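O arquivo de 871 linhas

Passei boa parte de maio dentro de um YAML. Quem trabalha com robôs sabe que a profissão consiste em estudar álgebra linear por anos para depois discutir indentação, mas este merecia um post: 871 linhas, um único arquivo, a configuração inteira da tarefa de manipular processador em placa-mãe. Metade das chaves eu escrevi. A outra metade também, segundo o git blame, mas nessa eu não me reconheço.

Tudo começou com um erro de 90 graus.

O módulo de percepção procura o soquete na imagem do punho, ajusta um quadrilátero às bordas e devolve uma pose. Um soquete é quase quadrado. Um processador também. O leitor atento já percebeu o problema, e gostaria que tivesse me avisado em abril. O detector acertava o centro com uma precisão linda, acertava o plano, e escolhia a rotação em torno da normal com a convicção de quem chuta a última questão da prova. Como o ajuste ficava excelente em qualquer das rotações, a confiança vinha sempre alta. O painel ficava verde e eu ficava satisfeito.

Minha primeira solução foi somar uma constante à orientação. Funcionou a tarde inteira. Na manhã seguinte alguém girou o gabinete na bancada (fui eu) e a constante passou a corrigir uma coisa que já estava certa. Minha segunda solução foi um parâmetro para ligar e desligar a constante. É assim que um arquivo chega a 871 linhas.

Foi o Ovidiu Chiriac quem perguntou por que eu estava pedindo ao soquete que me dissesse para onde ele apontava, se havia em volta dele uma placa inteira cheia de coisas que não são quadradas. Slots de memória, por exemplo, que são compridos, paralelos, e enormes perto do resto. Dei uma resposta técnica bastante elaborada, da qual não me orgulho, e fui implementar a ideia dele.

Agora o detector faz a coisa em duas etapas. Na primeira, acha o feixe de linhas paralelas dos slots e tira dali a direção dominante. Na segunda, ajusta o quadrilátero do soquete já com essa direção como restrição. Sobra a ambiguidade de meia-volta, que resolvemos com a disposição dos componentes em volta, usando um mapa por modelo de placa. Sim, o mapa também é um YAML. Não quero falar sobre isso.

Depois veio o metal. Tudo o que interessa nessa tarefa brilha: a moldura de retenção, a tampa do processador, o chassi por trás. Os pontos mais bonitos da imagem, para um extrator de cantos, são reflexos, e reflexo tem o mau hábito de se mexer quando a câmera se mexe. Durante a aproximação o estimador seguia um desses com a maior fidelidade, e a pose derivava na mesma direção do movimento. Tentei exposição fixa, tentei baixar o ganho, tentei mascarar pixels saturados. Esta última ficou, com uma ressalva que me custou um dia: com a exposição errada, metade da placa satura, a máscara cobre tudo o que era útil e o detector informa, sereno, que não há placa alguma.

O que mais ajudou foi a coisa mais sem graça da lista. Cada ponto que entra no ajuste precisa se comportar como ponto rígido da placa, dado o movimento que o próprio braço informa. Se não se comporta, sai. Não tem rede neural, não tem nome bonito, e por isso ninguém vai me convidar para dar palestra sobre o assunto.

Só que, para isso funcionar, a imagem e a pose do braço precisam falar do mesmo instante. O controlador publica a 100 Hz, com carimbo de tempo próprio. A câmera carimbava na chegada da mensagem, depois de passear por uma fila. Com o braço parado, perfeito. Com o braço andando, o teste de rigidez rejeitava pontos ótimos e eu, com toda a ciência disponível, aumentava a tolerância. Descobri o atraso abrindo as duas séries no Drukitz, o nosso visualizador de logs, e deslizando uma sobre a outra com o mouse até encaixarem. Depois escrevi um script que faz a mesma coisa por correlação, porque deslizar com o mouse não passa em revisão de código.

Do lado do planejamento houve menos drama e mais vergonha. O Banum, que gera as nossas trajetórias, considerava a garra um cilindro. Cilindro é ótimo para atravessar uma sala e péssimo para entrar entre dois bancos de slots de memória: o planejador respondia que não existia solução, e de fato não existia, para um cilindro. Troquei pela malha simplificada dos dedos, com uma margem configurável que encolhe na descida final. O planejamento ficou mais lento, mas passou a achar caminho.

A descida em si saiu das mãos do planejador. O último trecho é um controle de admitância com velocidade baixa e limite de força, e se o limite estoura o braço sobe e pede uma pose nova à visão. Já existiu ali um contador de tentativas que recomeçava do zero a cada pose nova. Quem acompanhou a tarde em que descobrimos isso diz que o braço parecia estar cumprimentando a placa.

Sobre o YAML: está partido em arquivos por módulo, com um esquema que recusa chave desconhecida. Ao ligar o esquema pela primeira vez apareceram vários parâmetros que nenhum código lia. Um deles era o tal da tolerância do teste de rigidez, na grafia errada. Eu o tinha ajustado durante dias, e anotado no caderno que o comportamento melhorava. 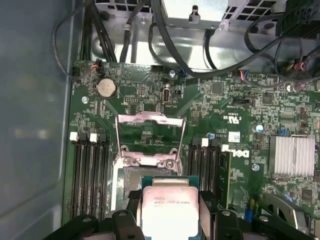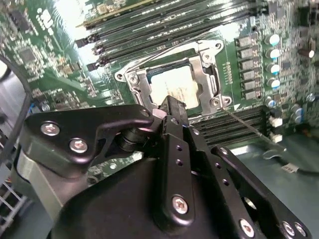
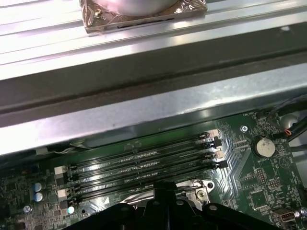 As três são da câmera do punho. Na primeira, o Xeon E5-1630V3 entre os dedos da garra; na terceira, os slots que dão a direção.

O que falta: o mapa por modelo de placa ainda é feito à mão, clicando em cantos numa janelinha que trava se a gente clica rápido demais. Quero gerar isso a partir de uma varredura curta com a câmera do punho. Também preciso tirar a meia-volta do caminho crítico, pois hoje ela é decidida uma vez, no começo, e o resto do pipeline acredita nela sem perguntar mais nada. O tíquete está aberto no meu nome. A descrição diz "rápido de resolver", e fui eu que escrevi.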